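Chapter 6
Planning and Budgeting for a Robot Cell

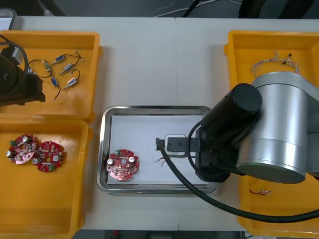

The purchase price of a robot arm is the figure most people ask for first, and it usually covers less than half of what a working cell costs. The rest goes to grippers, tables, trays, cabling, safety equipment, software, training and the hours of the people who put it all together. A small kitting and assembly bench shows how the extra lines build up. Besides its two arms, it needs a parallel gripper, four orange plastic trays to keep motors, circuit boards and wires apart, and a steel tray lined with white paper where a board can lie flat while it is worked on. Cables loop from the arm on the right and pass over the tray rim, and more run across the floor behind the table. Every one of those items has to be chosen, paid for and eventually replaced, and few of them appear on the arm supplier's first quote.

In this chapter you will learn to:

- separate the capital cost of a cell from its running costs
- write an equipment list that a supplier can quote against
- compare quotes that are laid out differently
- set a contingency and decide who may spend it
- plan delivery, installation and acceptance so that production is not held up

You should already be familiar with cycle time and payload from Chapter 3. A calculator or spreadsheet is needed for the worked problems.

6.1 Start with the job

A common mistake is to pick a machine and then look for work it can do. The order should be reversed. Write down the parts to be handled, how they arrive, what has to happen to them and how they leave. Note anything that is awkward to pick up. Rigid parts such as small motors are fairly simple to grip, but their lead wires are flexible and may lie in a different position each time. A task that involves loose wire will usually need more set-up time, and perhaps a different gripper, from one that involves only solid parts.

The written job description then becomes the basis of the equipment list. It also gives the buyer something to hold the supplier to. If the quote says "suitable for light assembly" and the job description says "place the board, then bring the cable to the terminal block", the second wording is the one to put in the contract.

6.2 Capital and running costs

Capital costs are paid once, or are spread over the life of the equipment. They include the arms, controllers, mounts, benches and guarding. Running costs come back every month or year: power, spare gripper fingers, cable sets, licences, servicing and labour. Trays and liners are cheap, and for that reason are often left off both lists — a planner who forgets them will find them charged to general supplies, where they make the cell look less expensive than it is.

The case study for this chapter follows Bhutto, a maker of small pump controls in Gilulberg, through the purchase of a 2-arm bench. The firm expected to run the bench for 40 hours a week on a single shift. Two suppliers were asked to quote. Brovosix offered a complete package with installation included. Tradum offered the arms and grippers only, at a lower price, and left the bench, trays and cabling to the buyer.

On the first reading Tradum was clearly cheaper. When the planning team added the missing items, the gap closed. Installation and programming alone came to 456 hours of staff time under the Tradum offer, and none of it had been in the original budget. We will return to these quotes in Section 6.4, where you will rebuild the comparison line by line.

6.3 Space, power and cables

Measure the floor before ordering. Allow for the full reach of each arm, for a person to refill the trays, and for the controller, which often needs its own ventilation space. Two arms that share a table also need rules about which one may enter the shared area and when, and the time to program those rules belongs in the budget.

Cable routes should be drawn on the floor plan. Moving cables wear where they bend, and cables on the floor need covers or a raised channel wherever people walk. Ask each supplier for the expected life of the cable set and the price of a new one. Record both answers beside the quote, with the delivery time for the spare.

Key terms for this section: capital cost, running cost, end effector, contingency, acceptance test.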